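I got to Stevstead expecting a tidy bench with two grippers on it. What I got was a row of laundry machines and an engineer who talks faster than I can type.

She's been comparing the Nornine, a two-finger gripper with slim tips, against the chunkier Yin, both run from the same Nisen controller. "Everybody tests on a table," she told me. "Tables are easy! I wanted a round hole, shiny metal and no room for your elbow."

So what decides it? I figured grip force, and she laughed at me. "Force is fine on both. It's the last bit of reach - can you get the tips down to the drum wall without the wrist hitting the rim?" The cables bother her too. She has rerouted them 4 times since January (and she's still not happy with the loop).

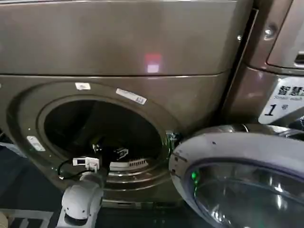
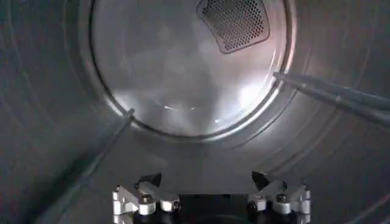
Both views are from the drum work, the second one from down at the wrist.

A colleague at the next desk cut in to say that the wrist view was getting too much credit, and that he'd take a better head camera over any new set of fingers. She let him finish. "He's right about the glare," she said. "Bare steel throws light everywhere, and the depth numbers go nuts. But up top you can't see what the tips are doing once they're inside."

They've logged 354 reaches so far and want 850 before anybody picks a winner. I asked which one she'd buy today with her own money. "The Nornine," she said, "and I'd keep the Yin for towels."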